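The Office of the Crossing has been asked to set out, in plain terms, what is known about the extra passenger on the ferry *Ekholm*. This account replaces the short notice that hung in the waiting room at Jullell through the winter. Residents who kept a copy of that notice are asked to discard it.

## The service

The *Ekholm* crosses the Sengar between Jullell and Gurkbridge. It has a flat deck, a cabin with benches along both sides, and a bell. The crossing takes eleven minutes when the river is low and longer when it is not. The fare is 40 cents each way and has not been raised in the working life of any present member of staff.

Every passenger who boards is entered in the ledger by the deckhand, who makes one pencil stroke per person. Every passenger who leaves is entered in a second ledger by the landing clerk on the far side, who uses ink. The two ledgers are brought together at the close of each month and compared. The practice is older than the present boat and older than the one before it. Its purpose was to make sure that no one had gone into the water without being missed.

For as long as the Office holds records, the ledgers have agreed, or have disagreed by an amount that could be explained. A child was carried asleep and not noticed. A deckhand sneezed. In such cases a note was made in the margin and both clerks signed it.

## The month in question

In the month under review the pencil ledger showed 1294 passengers boarding at Jullell. The ink ledger at Gurkbridge showed one more than that leaving.

The difference was noted and set aside. An extra stroke is an easy thing to make, and the clerk at Gurkbridge accepted that the error was probably hers. The following month the difference was one again. She did not accept it the second time. She asked that a second clerk stand with her at the landing, and the Office agreed to this for a trial period.

Both clerks then counted, separately, with their backs turned to each other as far as the work allowed. Their figures matched each other. They did not match the deckhand's.

The Office wishes to record that the deckhand was treated with courtesy throughout. He was asked to describe his method and did so. He was asked whether he had been tired, and he replied that he was tired in the ordinary way. He was moved to day crossings for two weeks and the difference did not move with him. It stayed with the last boat of the night, where a different man now held the pencil.

## The last boat

The last boat leaves Jullell at 11:20 p.m. It is seldom full. The people who ride it are coming off shifts at the cannery or have been visiting family, and most of them ride with their eyes closed. Staff know nearly all of them by their coats.

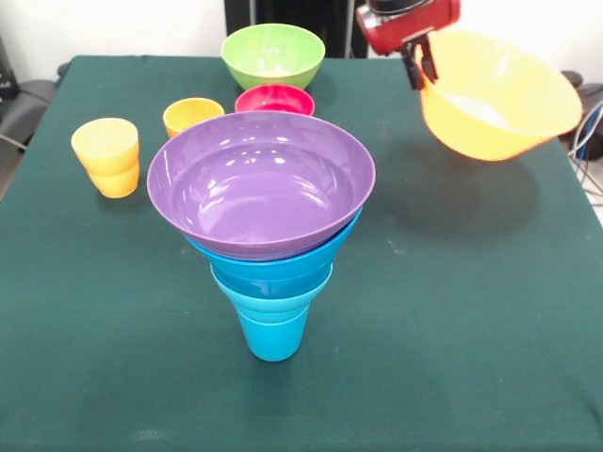
*Stacked bowls and cups on a green tablecloth.*

When the deckhand on the last boat was asked to name the passengers from memory, he could do so without difficulty. When the clerk at the landing was asked the same thing an hour later, she gave the same names in nearly the same order. Each was then asked whether there had been anyone else. The deckhand said no. The clerk said yes, she supposed there must have been, as she had made the stroke, and she remembered saying good night.

She was asked to whom she had said it. She said that she had said it to the last one off, as she always did, and that the last one off had thanked her.

She was asked about the coat. She thought for some time and said that it was a coat a person would wear in that weather.

The Office considered at this point whether the matter should be dropped. The amount of money involved was very small. No complaint had been received. It was argued that a ferry which delivered everyone it took on, and one besides, could not be said to have failed in its duty. Against this it was argued that the ledgers existed to agree, and that if they were allowed to disagree in one direction there would be no ground for alarm when they disagreed in the other. The second argument was felt to be the stronger. The inquiry was continued.

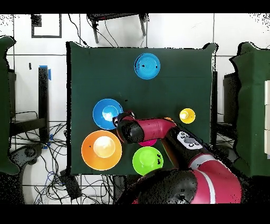 *Page last changed: April. Earlier versions may be read at the Jullell ticket window on request.*

## Steps taken

The following steps were taken over the course of the spring.

The cabin was searched before departure and again in midstream. The benches were lifted. The locker where the life vests are stored was emptied onto the deck and refilled, and two vests were found to have perished and were replaced.

The lamp on the Gurkbridge landing was changed for a brighter one. Passengers complained that it hurt their eyes after the dark of the river, and the old lamp was put back.

Tickets were issued on the last boat for the first time. They were printed in Gurkbridge on yellow card and numbered, and each passenger was required to give one up on landing. On the first night the deckhand sold nine tickets and the clerk collected ten. The tenth was printed on the same card, in the same type, and bore the number 1747. The printer's order had stopped well short of that number. The printer was shown the ticket and agreed that it was his work. He asked to keep it and was told that he could not.

The ticket had been folded once and was soft at the fold, as a ticket becomes when it has been carried in a pocket through a season or two. It is held in the Office safe. It has been inspected by the insurers, who returned it with a letter confirming that they had inspected it.

After this the Office wrote to the ferry companies farther up the Sengar to ask whether any of them was short a passenger. Four replied. Three had nothing to report. The fourth had closed its crossing many years ago, when the road was built, and the letter had been answered by the family now living in the ticket house. They wrote that they still had the old ledgers in the attic and that we were welcome to them, as they were short of room.

## The old ledgers

The ledgers arrived by truck in fruit boxes. There were two sets, pencil and ink, kept on the same system as our own. A clerk was given the use of the back office and spent five weeks with them.

She found that they agreed, month upon month, with the usual notes in the margin. The final book was thinner than the others. The road had opened by then and few people were using the boat. In its last full year the crossing had taken on 957 passengers, which is fewer than the *Ekholm* carries in most months. On the last night of service the pencil ledger showed six people boarding. The ink ledger showed five people leaving.

There was no note in the margin. The clerk's opinion was that the two books had never been brought together. The crossing closed the next morning, and there would have been no month's end at which to do it. The pencil book had gone into one box and the ink book into another, and the tape on both was the original tape.

The Office has no record of a drowning on that stretch of the river in that year. It has asked the county, and the county has none. No one was reported missing. The boat was sold and its later history could not be traced, although the bell on the *Ekholm* was bought secondhand and the seller's receipt does not say where it came from.

## Present position

The Office does not offer an explanation. It has been urged by some to bar the landing after dark, and by others to hold a service on the water. It has done neither. It has taken the view that a person who has boarded a ferry is owed a landing, and that the debt does not lapse because the company has.

The following arrangements are now in force. The deckhand on the last boat enters the passengers he sees. The clerk at Gurkbridge enters the passengers she counts. The difference is carried to a third column, ruled for the purpose in green, and both clerks sign beneath it. No fare is charged to the third column. The cabin stove is kept lit until the boat is tied up, including on nights when the deckhand has seen no one board.

The clerk has been told that she may continue to say good night. She had not asked.

Comments were invited from the public while these arrangements were in draft, and a small number were received. Most of them concerned the lamp. One dealt with the third column and is given below with the writer's permission.
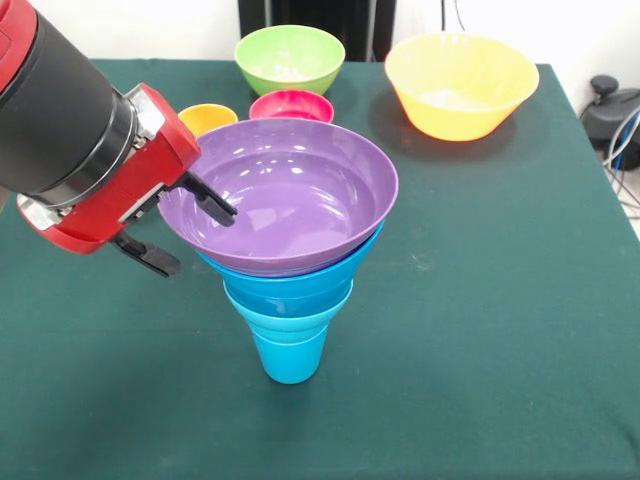 The writer had ridden the last boat for many years, and stated that she had no objection to the column but did object to the word "extra," which the Office had used in its winter notice and was using again. She wrote that she always sat at the river end of the left bench, that there had always been someone beside her, and that on cold nights she had been glad of it. She had assumed the staff knew. She asked whether the stove could be lit a little earlier, as the bench was slow to warm, and whether it was fair to go on searching under a person's seat.

The Office replied that the searches had ended. The stove is now lit at 10:45 p.m. The word she objected to appears in the first line of this account, where it has been left standing until the form of the ledgers is next reviewed, and she has been informed of this by letter.

A second copy of the letter was left on the left bench. It was not there when the boat was swept at Gurkbridge.

*Office of the Crossing, Jullell Landing*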